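August 21, 2022

Sat down with Kacper after lunch to get the gripper order into some kind of shape before September, and as usual we talked for twice as long as we meant to. Troltano wants 174 for each hand-held unit, or a little less each if we take 3, and I do think 3 is right - one always ends up waiting on a spare finger.

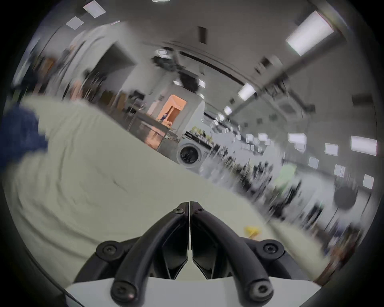 Spare screws and bolts I'd rather get from Drosport, who sell them in bags of 120 and have always been lovely on the phone. Delivery is 28 days, so Gintarė would like the form on her desk soon, bless her. Still to settle: whether the Magnusson arm waits for next year's budget. Kacper says yes, I keep saying maybe. Ask Clukia for a fresh quote either way.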